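Mendolix
About us

Who we are, and what we don't believe

Mendolix reads sustainability claims for a living. Companies send us the report they are about to publish, or the one a supplier has just sent them, and we go through it sentence by sentence and ask what would have to be true for each sentence to stand. Then we look for the evidence. Often there is some. Sometimes there is a stock photo of a fern.

We started as a two-desk bookkeeping practice that did inventory checks for small hotels and furniture wholesalers. One March a client asked us to "sign off" on a carbon-neutral badge it wanted for its front door. We asked for the electricity bills. The client asked why we needed them. We have been having some version of that conversation ever since, and at some point it became the whole business.

We are a private company with 43 employees, most of them former auditors, buyers and plant accountants. We have a few scientists, who are used to being told that their answers are too long. We have no chief purpose officer.

What we think about "purpose"

Every company in our line of work is expected to have a mission statement, so we looked at a lot of them before writing ours. After the first hundred or so they blur together. Everyone is on a journey. Everyone is passionate about people and planet. Very few say what they will stop doing, by when, or what it will cost them.

Ours is short: we check whether it's so. We make no claim that our work saves the planet. A checked report emits exactly as much as an unchecked one. What a check can do is make it harder to say something comfortable and wrong, and we think that is worth paying for. You may disagree, and plenty of companies do.

We are also wary of the idea that responsible business always pays. Some of it does. Using less heating oil pays, and you hardly need a consultant to tell you so. Paying a laundry contractor enough to keep its night shift on proper contracts may not pay at all, at least not in a form that shows up in your margin. If a company does it anyway, fine. We would like the report to say that it cost money and that the company chose to spend it. That would be more believable than another chart with an arrow going up.

What we work on

About half of our clients are in hospitality and household goods, which goes back to the hotel days.
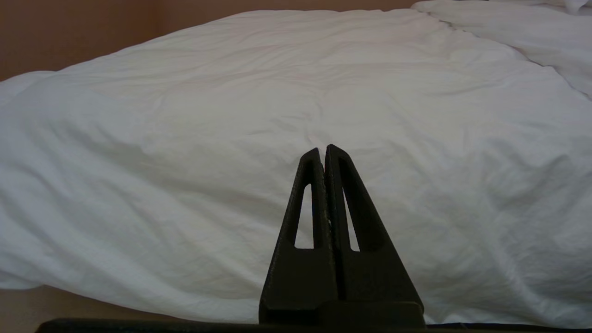 White bedding is standard across much of the hotel trade.

Textiles are a good place to learn doubt. A sheet can be sold as "responsibly made" on the strength of the cotton, with no word on the dye house, or on the strength of the dye house with no word on the cotton. The linen reuse card on the bathroom shelf has been with us for decades, and we still meet chains that report its savings by multiplying the number of cards by a figure somebody found in a brochure. We ask for the water meter readings. If there aren't any, we say so in writing.

The rest of our work is in packaging, food wholesale, office property and freight. We don't take on banks or funds. That isn't a moral position. We looked into it, decided we didn't understand the products well enough to question them properly, and said no.

How a review goes

You send us the draft and whatever stands behind it. We mark each claim with one of 4 grades: supported, partly supported, unsupported, or too vague to grade. The last group is usually the biggest. "We are committed to reducing our impact" can't be graded by anyone, and we'd suggest taking it out.

You get our working notes along with the grades. You can argue. We change a grade when we see a new document and at no other time. A phone call from your head of communications is not a document.

Last year we graded 758 claims in full. We found 108 of them unsupported, and most of those were withdrawn or rewritten before publication. A few were printed as they stood, which is the client's right. When that happens our name doesn't go in the report, and we don't hand back the fee.

Kokkonen and Ulau

Two names come up on our invoices, so a word on each.

Kokkonen is our records office. It holds the files from past reviews, and it is kept separate so that the people who grade your report this year have to request last year's notes in writing. It's slow. Clients complain about it, and so do we, but it has stopped us more than once from copying an old answer into a new year.

Ulau is our training arm. It runs a two-day course for purchasing staff on reading supplier questionnaires. There is a certificate, because employers kept asking for one. It proves that you attended.

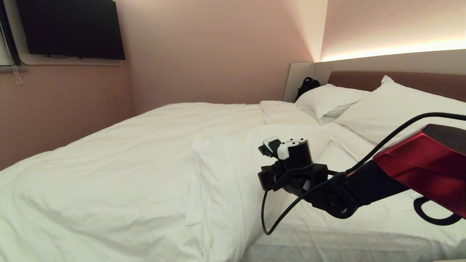

Bed linen and pillows: several materials, and usually several suppliers.

Who pays us

The companies we review pay us. This is the weak point in our business and in everybody else's, and we would sooner bring it up ourselves than wait for you to ask. We've done a few things about it. Fees are fixed before we see the draft. No client may make up more than a tenth of our income. We don't sell advice on how to fix what we find, so a bad grade earns us no extra work. None of this removes the problem. A reviewer who is always harsh runs out of clients, and we know that as well as you do.

In our second year we turned down an offer from Jarnis, a software firm that wanted to put our grading method inside a dashboard and have it color claims green or red as they were typed. The demonstration was handsome. It gave a green to a sentence about "ocean-friendly thinking." We went back to reading.

What we won't do

We don't issue seals, badges or leaf symbols of any kind. We don't rank companies. We don't enter awards, and we don't judge them. We don't supply quotes for press releases, even to clients whose reports came out well.

We also don't publish a sustainability report of our own. We did one once. On review, nearly half of it was too vague to grade. What we put out now is a single page with our electricity use, our travel and our pay range from top to bottom. You can have it on request, and if you find a mistake in it, please write and tell us which line.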